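Progress report to the Jotent programme office
Work strand 2: Working rules for shared benches and dexterous hands
Prepared by Esben Dalsgaard, with Yaryna Pylypenko
March 19, 2024

Status in brief

The draft rule set has been in use on the bench line for the whole of the reporting period. The bench layout rules are stable and we propose to freeze them. The handling rules for thin objects need one more revision. The stop and recovery rules are in place but have been exercised less than planned. Spending is within the agreed budget line and no change to the end date is requested.

Background to this period

At the last review the programme office asked for fewer rules, worded so that a new operator could apply them without a supervisor present. The earlier draft, inherited from the Hnatiuk study, had grown by addition and contained several clauses that contradicted each other on who may reach across a bench while a hand is powered. We have rewritten it from the start. The old clause numbers are kept in the margin of the master copy so that incident records made under the old draft can still be traced.

The rules apply to any session in which a multi-fingered hand works at a desk or bench that people also use. They do not cover mobile base movement, which remains under the site safety rules.

Bench layout and cables

Most of the entries in the session log concern cables. The log holds 139 entries for the period, and the largest group is filed under cable position: a lead passing under the wrist, a lead hanging over the front edge of the desk, or a charger standing where the forearm would pass on the return stroke. None led to an injury. Several led to a stopped session and a repeated run.

The layout rules now read as follows.

L1. Before power is applied to the arm, the operator walks the front edge of the desk and notes every cable that crosses or hangs over it.
L2. A cable that belongs to the robot may loop in front of the desk only if the loop clears the full travel of the wrist.
L3. Chargers, power bricks and personal devices are kept to the rear or the side of the desk, outside the marked reach.
L4. Open boxes are placed with their flaps folded fully back. A half-raised flap counts as an obstruction.
L5. A person seated at the desk during a powered session stays on the far side from the robot, and the operator confirms this aloud before starting.
L6. Floor tape marks the working area. Tape that has lifted or been covered is replaced before the next session.

L5 drew the most discussion. Yaryna Pylypenko argued for a clear desk with no seated person at all. The trial teams need somebody at a laptop within speaking distance, and a second desk would put that person out of sight of the hand. The compromise is the spoken check, together with a lower speed limit whenever the seat is occupied. We will look at it again when there are more sessions to judge by.

Box work at the desk follows the approach rule, A1: the hand comes in from above with the fingers together and opens only when it is over the object to be taken.
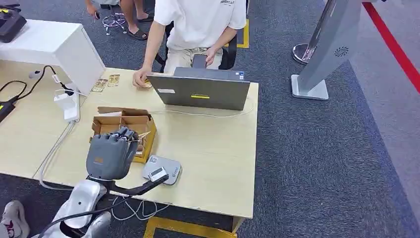 Handling of thin and flat objects

Thin objects are the weak point of the present draft. Cards, packets and dividers offer little area to grip, and the force limits were written for blocks and bottles. Under the old wording an operator could meet every clause and still crease a card or let it slip out between the fingers.

The Adus supplement, which we adopted in August as an interim measure, allows two grips for flat items: a fingertip pinch at the edge, and a thumb press across the face with the fingers curled behind. The second is more secure but puts load on the surface. Worn items are now included in the test set on purpose, as printed cards with cracked or stained coatings behave differently from new stock and are closer to what the hand will meet in service.
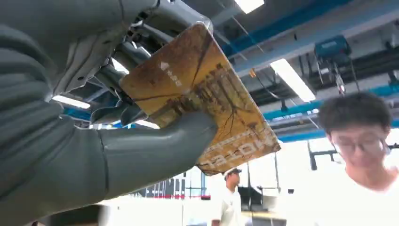 For the next revision we propose to set the force limit by the condition of the item as well as its thickness. The operator would grade each item as sound or worn at the start of a run and enter the grade in the log. A worn item would be held at the lower limit and would not be passed from hand to person. It would be set down first and picked up from the surface.

We also propose a rule on faces and held objects. When an item is raised above desk height, nobody leans into the space below or beside it, and anyone who needs a closer look asks for a hold. The hold command exists in the Fliker control software, but the present rules do not say who may give it. Our wording gives it to anyone in the room, with only the operator able to release it.

Stop and recovery

The stop rules were tested by planned interruption in two of the trial blocks. Operators reached the stop in good time. Recovery was less consistent. Some operators opened the hand straight after a stop to free the object, which drops it; others backed the arm off first with the grip still closed. The rules now require the arm to stay where it is until the object is supported by a surface or by a second operator.

Records and training

All current operators have signed the new rule sheet. The training session has been shortened and now ends with a practical check at the bench in place of the written test. Log entries are still uneven in quality. The free text field is often left blank, and we intend to make the cable and item grade fields compulsory.

Open points for the programme office

Approval is sought to freeze L1 to L4 and L6 in their present form. L5 would stay provisional.

We ask for a decision on whether the item grading should apply to the partner site as well. Their log uses another format and would need converting.

The revised handling rules will be circulated for comment before the next review, together with the full log and the margin copy of the old clause numbers.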